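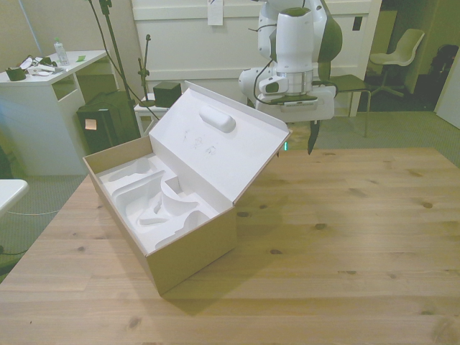

Mirjana Dimitriou hasn't slept much. Three phone calls while we talk, two of them ignored. The third is the one she wants — Cirnier's manager, calling about the purse again.

"They want it 50-50," she says when she hangs up. "For a guy who's had 4 fights over eight rounds. No."

Dimitriou manages Asif Rizvi, unbeaten super-lightweight, 29 years old, and by most people's reckoning one win from a title shot. The win is supposed to come against Cirnier in June. Supposed to. There is no signed contract, no venue, and as of this morning no agreement on who walks out second.

Rizvi is less bothered than she is. He turns up late to the gym, eats half a banana, sits on the ring apron in his socks.

"I'd fight him in the parking lot," he says. "I don't care who walks first. Tell him he can walk first, second, he can walk twice."

He has been out since the Arsenault fight, a split decision plenty of people at ringside had going the other way. Rizvi has watched it back once. Won't again.

"Ugly. I won it, but ugly. He was holding, I was falling in. My mom called me after and said, were you sick?"

Was he?

"No. Just bad."

His trainer, Rafia Durrani, has changed a few things since. More work on the left hand, less sparring, earlier nights. She had him do 200 rounds for Arsenault and thinks now it was to many. "He left it in here," she says, and slaps the canvas. "That's on me. I told him so the week after. He was flat by the third."

The promoter, Kausar Chaudhry, is still talking about a small hall, 1,000 seats, with the fight streamed. Dimitriou wants something bigger and says she has been offered it, though she won't say by who. Chaudhry, by phone, was short about it. "If she's got a better offer she should bring it. I've been hearing about this offer since winter."

And if Cirnier falls through? Dimitriou shrugs. There's a name, Jonutent, who would take it at short notice for less money. Rizvi pulls a face at that one.

"He's a southpaw and he's tall and he runs. Nobody looks good with him. I'd do it, but I'd want paying."

He gets up to wrap his hands. Durrani wants him on the pads by four and it's ten past allready. Dimitriou's phone goes again and this time she takes it outside.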